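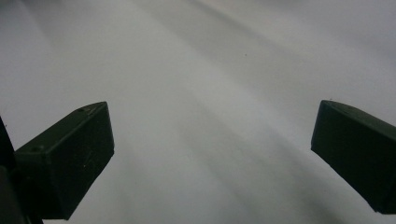 低角度看浅色哑光面。中间偏上那个小黑点,正对着看很容易漏掉。

开一条串,写浅色哑光台面的检查和清洁。之前零散回过几次私信,内容重复,集中放在这里,以后直接甩链接。

先说适用范围。我说的是室内用的白色、灰白色、浅灰色哑光面:书桌面、工作台面、柜子侧板、垫在桌上的白纸和白色衬板。高光烤漆、石材、不锈钢都不在内,方法不能直接套。

浅色哑光面有个普遍的误解:颜色浅,所以脏了看得清。部分成立。深色颗粒确实看得清,大面积的薄层污染反而很难看清,例如手汗、护手霜、清洁剂残留。它们和底色的明度差太小,正面照明下基本隐形。

所以检查分两类。一类找点,即灰粒、碎屑、笔头掉的墨渣。一类找膜,即残留、油、没擦匀的水。两类要的光不一样,要的视角也不一样,混在一起看,通常只能看见第一类。

找点:漫射光就够。阴天窗边、带灯罩的顶灯都行。眼睛压低,让视线和台面夹角变小。远端的面被透视压扁,背景变得单一,一个孤立的黑点会很突出。首图就是这个角度,整片灰白里能挑出来的标记只有那一个点。

那个点是什么,看图定不了性。可能是灰,可能是碎屑。颜色深、很小,信息就这么多。定性要靠下面的步骤,不要凭一眼就上刮刀。

定性步骤,顺序不能反:
先吹。用气吹,别用嘴,嘴会带水汽和唾沫。
吹不走,用干的软毛刷轻扫。
扫不走,用微湿的布按一下再提起,不要来回拖。
还在,才考虑它是不是嵌进去的,或者本来就是面层里的。

不要一上来就拿布抹。颗粒如果是硬的,一抹就是一道划痕。哑光面的划痕没法抛,抛过的地方会变亮,比划痕本身还显眼。

再说首图里的斜条纹。灰白面上有一道一道浅深相间的斜带,从左上往右下走,边界是软的。左上最亮,接近白,偏冷;中间往右有一条更宽的深灰带,靠下更暗;右上角又亮起来,稍微偏粉。

看见这种带子,第一反应往往是没擦干净。先别急着擦。边界软、过渡缓的明暗带,很多时候只是光和影,百叶、窗框、人站的位置都能造成。残留膜的边界一般跟着布的走向,带弧,有起点和收尾。

区分方法很便宜:光源不动,人不动,只转板子。带子跟着板子转,在面上。带子留在原地,是光。板子转不了的,反过来,挡一下灯,看带子动不动。

转不了板子也挡不了灯的,在面上平放一张白纸,纸要盖住带子的一段。纸上接着出现同样走向的明暗,就是光。纸上是匀的,纸外有带子,再去考虑擦。

色偏同理。一处偏冷一处偏暖,先查光源有没有混。窗光和室内暖灯同时照一块灰白面,两侧颜色必然不一致。很多人据此判断板子发黄,退了货,换来的新板放在原位还是发黄。

判断发黄的正确做法:关掉一种光源,只留一种,用同批次的小样贴着比。没有小样,就用台面上长期被遮住的部分,例如显示器底座下面。遮住的和没遮住的在同一种光下有差别,才叫发黄。

Marlies Pichler 给我看过她的检查记录表,栏目很少:位置、光源、视角、能否吹走。没有“严重程度”这一栏。她的理由是严重程度是结论,现场先写现象。我后来照搬了这个格式。

我自己加了一栏:时间。只写早、中、傍晚。窗光的方向一变,同一块面上的现象会整个换一套。傍晚记的条纹,第二天中午去找,找不到很正常,不能据此说已经处理好了。

下面讲擦。工具先列:气吹一个,软毛刷一把,超细纤维布若干,喷壶一个,中性清洁剂。海绵的粗糙面、魔术擦、去污膏都不要放进同一个盒子,顺手拿错的概率很高。

魔术擦单独说。它是细磨料,原理就是磨。在哑光面上能把脏去掉,同时改变表面的粗糙度。擦一次看不出来,固定一个位置反复擦,那里会出现一块和周围反光不同的斑,低角度看非常明显。不可逆。

布的问题比清洁剂多。布要分开:一块湿的,一块干的,不要一块布两头用。洗布不加柔顺剂,柔顺剂会留在纤维上,再转移到台面,变成前面说的膜。很多“越擦越花”是这么来的。

走向:直线,单向,每一道压住前一道的边。不要打圈。打圈的问题在于收尾处不定,残留会堆在圈的交界上。900 毫米宽的面,我沿短边走,手臂一次能拉到头,中途不停。中途停一下,停的位置就有一道印。

湿布的含水量:拧到不滴,在手背上划一下,有凉感,没有可见水珠。喷壶喷布,不喷台面。直接喷台面,液滴先落的地方停留时间长,浓度不均,边上又容易往封边里渗。

湿擦完立刻干擦,同一方向。等它自己晾干,水里的矿物质就留下了。硬水地区尤其如此。实在介意,最后一道换纯净水。

清洁剂用量:按瓶身说明的下限配。浓了不会更干净,只会多擦几道清水。擦完没有再过清水的,过几天会发现那块面特别容易沾手印,原因是表面活性剂还在上面。

油性笔迹:先在角落试异丙醇,等五分钟,低角度看有没有发亮、发白。没有变化再处理正面。棉签滚着走,不要搓。笔迹化开会扩散,一支棉签只用一面,脏了就换。

丙酮、香蕉水不要试。试的那个角落以后你每天都会看见。

胶痕:纸胶带留下的,先用同一卷胶带去粘,多数能带走。带不走再上溶剂。塑料刮片可以用,角度放平,刃口先在废板上过一下,摸到毛刺就换。两毫米厚的那种刮片偏硬,边角要先倒圆。

铅笔和石墨:别用水。水会把石墨粉带进纹理,变成一片灰。白橡皮轻擦,屑用刷子扫走,不要用手掌抹。手掌上有油,抹完那一片会比别处暗。

Skorkier 那个项目的工位用的全是灰白哑光面,选的时候没人提过维护。装好之后前两周投诉最多的就是“有点”和“有印子”。去现场看,点大部分能吹走,印子大部分是灯带的影子。真正需要处理的是鼠标旁边手腕搁的位置。

手腕位的处理没有窍门。它是油和汗,定期用中性清洁剂擦,过清水,干擦。拖得越久,油膜沾的灰越多,最后变成一块灰斑,擦的力气会翻倍,力气大了又容易擦亮。

有人问能不能打蜡、上保护剂。哑光面不建议。保护剂要做到厚薄一致很难,薄厚一有差别,低角度看就是一片云。它还会粘灰,后面清洁要先除保护剂,多一道工序。

垫板是可行的。注意垫板和台面之间会夹颗粒,垫板一移动就在磨。换垫板、挪垫板之前先提起来,不要推。底下定期吹一遍。

白纸临时当底面用,也是一种办法,做细活、拍小件、拆小螺丝都合适。纸脏了换掉,不必清洁。缺点是会翘边,翘起的地方有影子,容易误认成污渍。用平的重物压角,或者换厚一点的纸。

Roksolana Kushnir 问过一个具体问题:黑点吹不走、扫不走、按不走,手指摸过去没有凸起,怎么办。摸不到凸起,多半在面层里面,属于原纸或者涂层里的杂点。清洁解决不了,写进验收记录,和供货方谈。

用指甲刮是最常见的错误处理。刮不掉杂点,刮得出白痕。要用触觉判断,隔一层薄纸用指腹滑过去,薄纸会放大凸起感,也不会留下汗。

验收时建议约定三件事:看的距离,看的角度,用什么光。不约定,一方拿手电贴着面照,另一方站在门口看,双方说的不是同一件事。手电掠射下几乎没有哪块板是干净的。

我个人的验收顺序:先站着正看,再坐下看,最后压低看一遍。压低看到、坐下看不到的,记录,不退。坐下能看到的,处理或者换。这是办公用途的标准,做展陈的要严得多,不要照抄。

补一条时机。新板拆膜之后不要马上擦。撕膜有静电,周围的灰会往面上跑,这时候干擦等于用灰打磨。我的做法是拆膜后放 24 小时,先吹,再用微湿的布走一遍。湿度低的季节更要注意,十一月开了暖气之后静电问题会突然多起来。

静电还有一个迹象:同一个位置吹走了,过一会儿又有点。先别怀疑气吹,找一块微湿的布把整面过一遍,泄掉电荷再看。防静电毛刷也行,效果取决于刷子有没有真的接触到人手。

气吹本身要检查。放久了的气吹里面有灰,先对着别处捏几下。压缩空气罐要竖直用,倾斜会喷出液体,在哑光面上留一圈白印。那个印一般能擦掉,一般。

拍照留档的人注意曝光。大面积的白和浅灰,自动曝光会把它压成灰,黑点和背景的反差跟着变。加一点曝光补偿,加到最亮的区域还没有完全发白为止。前后对比的照片要锁同一组参数,否则只能证明相机换了主意。

照片里没有参照物,点的大小就说不清。需要报尺寸的,旁边放一把钢尺,尺和面贴平。首图没放尺,所以我只写“小”,不写数。

Cendia 的维护手册我参与改过一稿,删掉了“保持表面光洁”这句。光洁对哑光面是个错误目标,越擦越亮说明已经在损坏。改成了“保持反光一致”。验收可以看,保洁也看得懂。

反光一致怎么查:选定一个位置,眼睛从一侧平移到另一侧,看亮区在面上移动的过程有没有突然变快、变亮、断开。匀速平移,亮区也该平稳移动。突然亮一块,就是磨光的地方或者有膜的地方。

区分磨光和膜:局部用湿布加中性清洁剂擦一次,过清水,干擦,再看。消失的是膜。没消失,多半是磨光。后者没有家用修复手段,网上说用细砂纸重新打毛的,面积控制不住,接缝处会更难看。

频率。日常桌面,我每天收工吹一遍,手腕位隔天擦。整面湿擦不用太勤,看到一致性有问题再做。每多擦一次,就多一次带着颗粒拖过去的机会。

有人回复问那个黑点该怎么处理。按上面的步骤走:吹,扫,按。顺序一样,没有特殊处理。

还有人问能不能选带细纹或者带点的浅色板,省得看见灰。可以,视觉上确实宽容得多。代价是找小件更难,浅色碎屑掉上去也更难发现。做拆装的还是用素面,写字办公的随意。

封边另开一条写,内容太多,和面层是两套材料。先说结论:湿布走到边缘要收着点力,不要把水赶进缝里。

这条串后续有修正会接在最后面,不改前面的。私信里问具体牌号的,我不推荐牌号,带小样回家放在自己的灯下看最准。

相关内容
浅色台面封边:哪些缝会进水
超细纤维布怎么洗,怎么报废
混合光源下比色,为什么总是比不准
Skirkus 工作台拆膜与静置笔记
纸胶带残胶处理:先粘后溶
哑光面验收记录表(空白格式)
气吹、毛刷、压缩空气罐的使用顺序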